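Storage and Moving Operations: Course Handout, Unit 5
Unit Sizing, Access and Rental Terms in Self Storage

Read before the session. Bring a calculator and the blank inventory form.

1. Scope

Unit 4 dealt with the building: corridors, doors, fire separation, loading bays. Unit 5 deals with what the customer rents inside it. By the end you should be able to estimate the space a household load needs, choose a unit size from a rate card, and read the main clauses of a rental agreement.

The sample operator used throughout is Dirnano, a mid-size site with drive-up units on the ground level and indoor units above. The second operator, Panyasiri, appears only in the section on pricing.

2. Floor area and volume

Rate cards quote floor area. Loads are measured by volume. The two are linked by stacking height, and most errors in sizing come from picking the wrong height.

Definitions:

Gross volume: floor area times clear ceiling height.
Usable volume: gross volume less the aisle, the door swing and the gap left under sprinkler heads.
Packed volume: the sum of the outside dimensions of all items, boxed or wrapped.
Fill ratio: packed volume divided by usable volume.

A load of 700 cubic feet is a common class problem. If the usable stacking height is 7 feet, it needs 100 square feet of floor at a fill ratio of 1. No real load reaches 1. Furniture with legs, round items and odd lengths all leave voids. At a fill ratio of 0.71 the same load needs about 141 square feet, and the customer who rented a 10 by 10 will be back at the desk asking for a second unit.

Use 71 percent as the planning figure for mixed household goods unless the inventory gives a reason to change it. Boxes of one size can be planned higher. Loads with many chairs, bicycles or lamps should be planned lower. 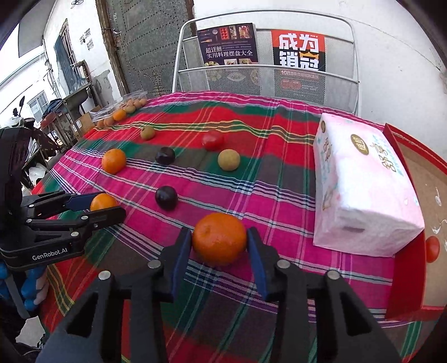 Inventory categories are set before anything is measured. Use the five codes on the form: F (furniture), B (boxed goods), A (appliances), L (long items) and X (excluded). Code X covers anything the agreement does not allow into the unit, and it must be filled in even when the count is zero. Food is the usual oversight. A round table with a plaid tablecloth and mandarins on it gives three lines on the form: the table is F, the cloth is B once folded and boxed, and the fruit is X. Canned goods are also X at Dirnano, although some operators allow them. Fuel, paint thinner, live plants and animals are X everywhere.

A table with removable legs is measured with the legs off. A table with fixed legs is measured as a full box, top to floor, and the space underneath is counted as available only if the inventory lists items that will fit there.

3. Access classes

Drive-up: vehicle stops at the unit door. Higher rate, no climate control at most sites.
Indoor ground: cart from the loading bay, no elevator.
Indoor upper: cart and elevator. Lowest rate per square foot at Dirnano.
Mobile container: delivered, loaded at the customer's address, stored at the depot. Access by appointment.

Elevator size sets a hard limit for upper units. Check L items against the diagonal of the car before quoting. A sofa that clears the car may still fail at the corridor turn – measure both.

Access hours are part of the class. A unit with gate access from early morning to late evening is not the same product as one with office-hours access, and the two should not be compared on rate alone.

4. Rate cards

Rates are shown per day, per week, per four weeks or per month. Convert everything to a 365-day year before comparing. A four-week rate is billed 13 times a year. A monthly rate is billed 12 times. If the two figures look equal on the card, the four-week rate costs one extra payment a year.

Items to add to the base rate:

Administration fee, charged once
Lock, if the site requires its own
Insurance or proof of existing cover
Late fee, if the case study includes a missed payment

Introductory offers are handled separately. Work out the full cost over the expected stay and divide by the number of days. Panyasiri's card has a half-price first period followed by a higher base rate. For short stays it is the cheaper of the two. For longer stays it is not. Find the crossover point in Exercise 3.
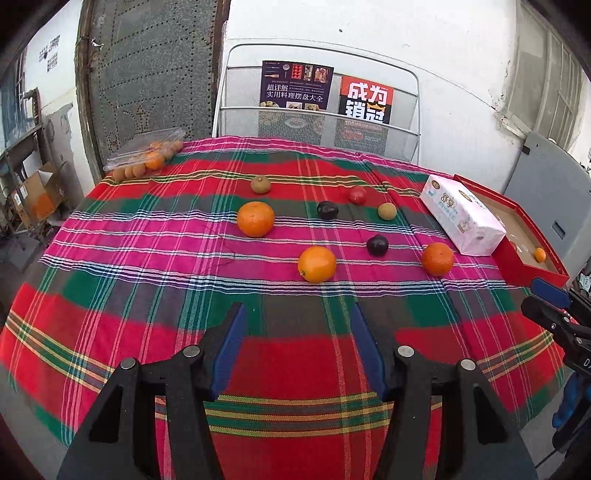
Skolovgate, May

Case study: partial move-out. A customer holds one indoor upper unit and gives 21 days' notice under an agreement that asks for 14. The customer then removes most of the load and leaves several F items behind on the last day of the term.

Points to note:

Notice was valid. The length of notice beyond the minimum has no effect on the final charge.
The unit was not vacant. Under the sample agreement, a unit is vacant when it is empty, swept and unlocked. All three conditions must be met.
Rent continues at the daily rate until vacancy. The daily rate is the monthly rate times 12, divided by 365.
The operator may not dispose of the items at this stage. Disposal follows the default procedure in Unit 6, with written notice.

5. Exercises

1. Complete the inventory form for the two-room apartment in Appendix A. State the fill ratio you used.
2. Select a unit from the Dirnano card for that load, first as drive-up and then as indoor upper. Show usable volume for each.
3. Plot total cost against length of stay for Dirnano and Panyasiri. Mark the crossover.
4. Calculate the final charge in the Skolovgate case if the unit is vacated 5 days late.

Answers go on the Ukudham course page in the Unit 5 folder. Show units in every line of working.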